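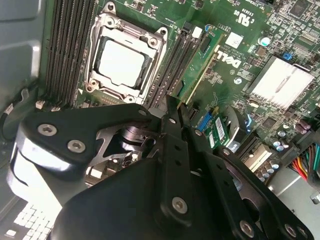
Chores group, Saturday 21 July 2018. Minutes by me, Ottilie. Present: Terence, Brigitta, Beat. Ingeborg sent regrets and a cake.

First up, can a machine do bench work yet? Beat says yes for memory modules, given enough patience (his or the arm's, he wouldn't say). Terence would still rather have one that folds towels! We gave this 16 minutes and they both dug in.
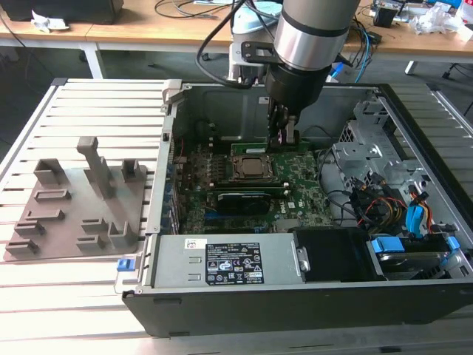

Gripper fingers lowered onto a memory module, tower on its side.

Brigitta brought up the Sulside repair shop, which wants to know if an arm could take over stripping old office PCs. I said I'd be happy if it did 8 a day without me hovering. Beat thinks November, maybe, for a trial.

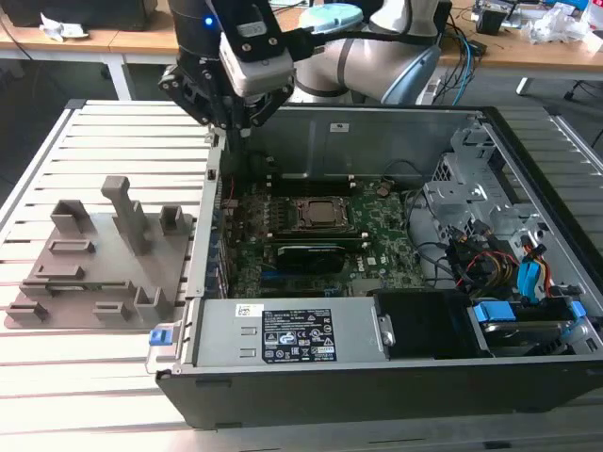

My own worry is cables, and I went on about it for a while. Memory sits in a nice straight slot, but wires flop wherever they like. Look at the red and yellow bundle running through the drive cage side, with the blue SATA connectors right there in the same area. I'd have to stop and think about that with my own two hands! Terence agreed, then brought up towels again.

To do: Beat writes to Sulside, Brigitta prices a second fixture plate. Next time we start at 7, and Terence has the key.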